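Ticket 248: Guest room phones drop outside line after the PBX cutover
Site: Pultlow Guest House
Opened by: Magdolna Halász, front office
Assigned to: Ákos Orbán
Status: Closed
Last updated: May 8, 2005

Reported problem

Calls from guest rooms to outside numbers cut off partway through. Room-to-room calls are fine, and so are calls to the front desk. The guest hears a click, then silence, then reorder tone. The problem was first reported the morning after the old key system was replaced with the Rocha hybrid PBX. The front desk phone is digital and has never dropped a call.

Environment

Rocha hybrid PBX, one analog station card, one digital station card, four loop start trunks from the carrier. Guest rooms use plain analog sets on the analog card. Room wiring is two-pair, original to the building, punched down on a 66 block in the first floor closet. Call accounting is a Flusness unit on the serial port.
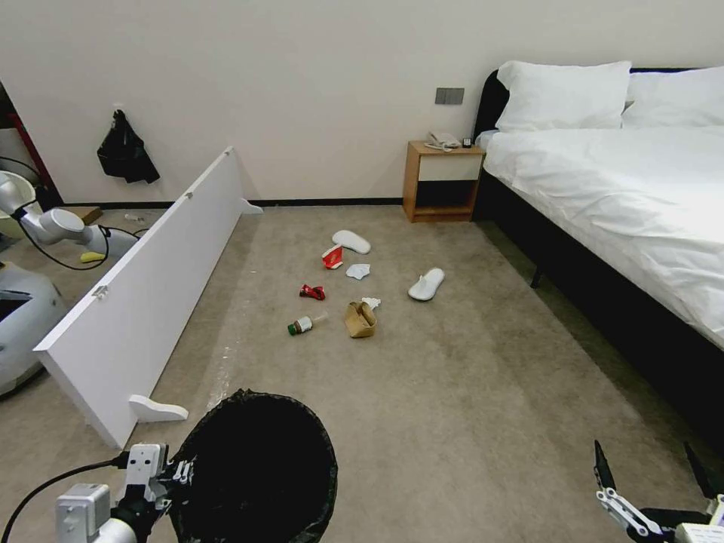

First pass was on the station side. Loop current at the block read 38 mA off hook on extension 18, well inside what the card is supposed to deliver. Sets in these rooms are the ordinary corded type, a white desk phone with a coiled cord on the nightstand, so there is no cordless base or power adapter to rule out. Swapped the line cord and the handset cord anyway. Placed an outside call to our test number and it dropped again. Moved extension 18 to a spare port on the same card and got the same drop.

Second pass, trunk side. Busied out trunks 2 through 4 and forced all traffic over trunk 1. Dropped. Repeated for each trunk in turn. All four drop, which makes a single bad pair unlikely. Plugged a butt set in at the demarc with the PBX disconnected and held a call for the full length of lunch with no drop. The carrier side is good.

Note from Ferenc Balogh: check whether the drops line up with the call accounting poll. He saw this on a Flusness unit at another property.

Checked. They do not line up. Serial cable pulled, drops continued. Cable put back.
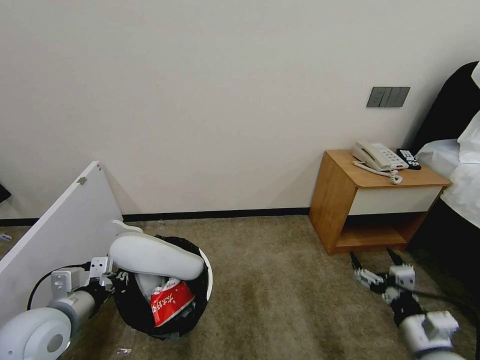
Does the length of the call matter?

The drop comes at the same point every time, 200 seconds after the trunk is seized, whether or not anyone is talking. Dialing slowly makes the talk time shorter by the same amount.

That pointed at a timer. Dumped the class of service tables over the maintenance port. Guest room stations are in COS 3. The front desk is in COS 1. Compared the two line by line and found the trunk call limit enabled in COS 3 and disabled in COS 1. The warning tone that should come before the cutoff was also off, which explains why guests heard nothing first.

Zsófia Bodnár set up the tables from the installer template and confirmed that she did not touch this field. The template ships with the limit on for COS 3 because it is meant for lobby and courtesy phones.

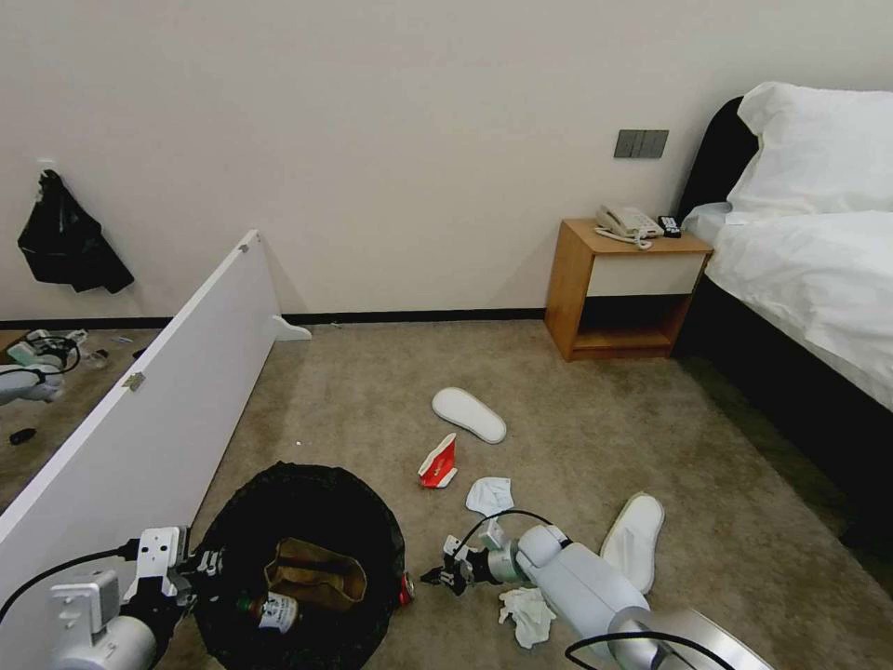

Resolution notes: 2 min read

Changes made, in order:

Saved the existing database to floppy and labeled it. The copy is in the closet, inside the PBX door.
COS 3, trunk call limit: disabled.
COS 3, limit warning tone: left off.
Created COS 5 as a copy of the old COS 3 and moved the lobby phone into it, so that phone keeps the limit.
Warm restart of the call processor. Calls in progress were not expected to survive, so this was done after checkout with the office's agreement.

The first restart did not take. The tables came back with the old values - the write-protect switch on the processor card was still in the shipping position. Moved the switch, entered the changes again, restarted, and dumped the tables to confirm. 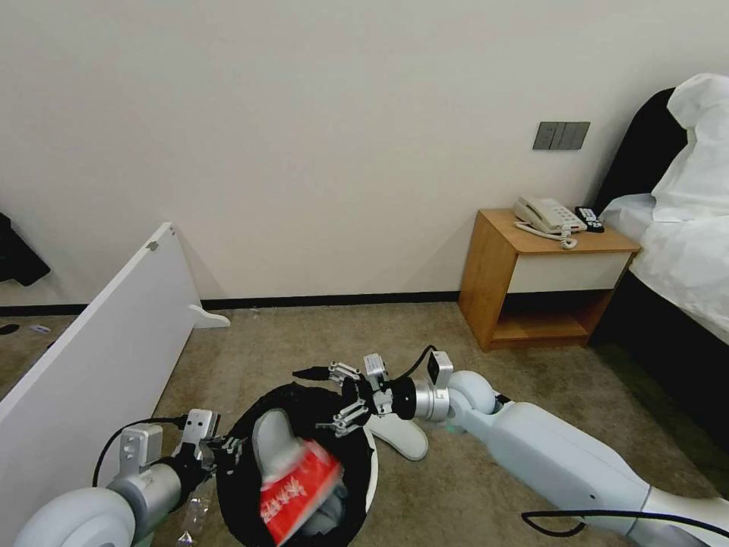

With the new values in place, repeated the tests on each trunk from extension 18. No drops. Held one call on trunk 3 for more than 38 minutes and ended it by hand. The lobby phone still cuts off on schedule, as intended.

Follow-up from Misaki Kubo: the Nendness annex was installed from the same template in November and has the same COS 3 setting. No complaints there so far, but the guest stations should be moved before the season starts. Separate ticket to be opened.

Magdolna Halász confirmed by phone that outside calls are holding. Closing.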